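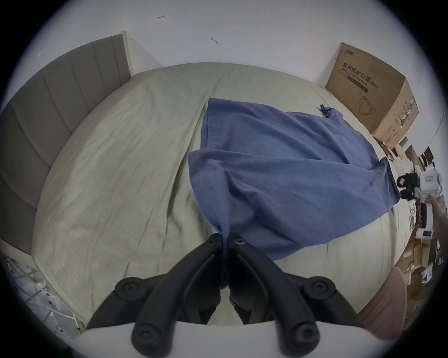 Fixing the broken letters in the old comments

Posted 10/19/19

The comments on this blog have been showing garbage characters since I moved it to the new server in April. Posts were fine. Anything with an accent or a Polish letter in the comments was not. Krystyna Pawłowska wrote to ask why her last name had turned into a row of symbols, so I finally sat down with it.

The old database had its tables set to latin1, but the blog software had been writing utf8 into them for years. As long as both ends made the same mistake, the text looked right. When I exported the comments table, the dump tool converted it once more on the way out, and everything got encoded twice.

My first try was to change the character set on the table. Don't do that. It converts the bad text very faithfully and you still have bad text.

What worked was going back to the old server, which I had paid for through the end of the year, and dumping the table again with the default character set forced to latin1. Then I opened the dump in a text editor, changed the charset line at the top and the one in the table definition to utf8mb4, and loaded it into an empty test database. Krystyna's name came out right. So did Mieczysław Witkowska's.

New comments had come in after the move, and those were stored correctly, so I couldn't just replace the whole table. I copied the old rows over by ID and left the rest alone. The whole job took 3 hours, and 2 of them were waiting on the backup.

There are still 6 comments with question marks in them. Those letters are gone from the old copy too, so I'll fix them by hand. If one of them is yours, send me the right spelling.

Next is the search page, which Darius Bucur says times out on long words.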